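Sorting returns at Inskip: the arm and the people beside it
2 min read
14 shares | 3 comments

Cisura has handled returned hardware and household goods from its Inskip shed for years. In April the mixed-goods bench got a robot arm. Shirley Mottram and Issa Aoun, who both worked that bench by hand, now share the job with it.

Mixed returns are the hardest part of the work. Nothing is the same size twice, and a bin can hold tools, bottles and cans on top of each other. Under the old roster a sorter stood at the bench for a full shift and did all the lifting.

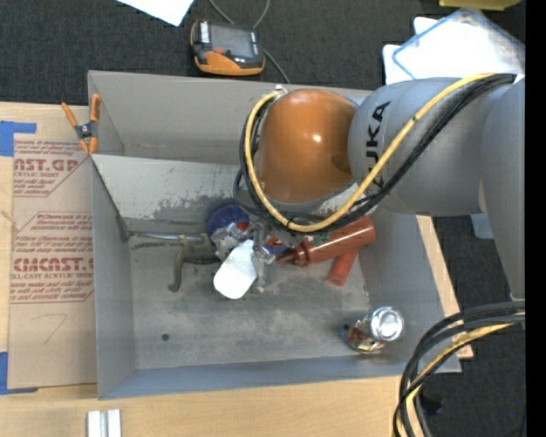
Shirley sets the order of work and decides what goes back to stock. She says her shoulders are better for it, but she misses the talk at the bench. Long, thin tools still give the most trouble. A metal tool with a rod like the one left of the gripper can catch on whatever is beside it, and a bottle lying at an angle with its nozzle out needs a different grip again. When the arm gives up on a piece, Shirley picks it out and logs it.

Issa has moved to checking and repairs. He did 3 weeks of training with Melur Nair and now changes the grip settings himself, a job that used to mean a call to Kandon and a wait until Monday. His pay went up one grade. Shirley's has not, and the union has raised it.

Amber Ackroyd, who runs the shed, says no jobs have gone from the bench, though one vacancy was left unfilled. The roster will be looked at again once 1000 bins have been through.

Text by Chie Chiba

3 comments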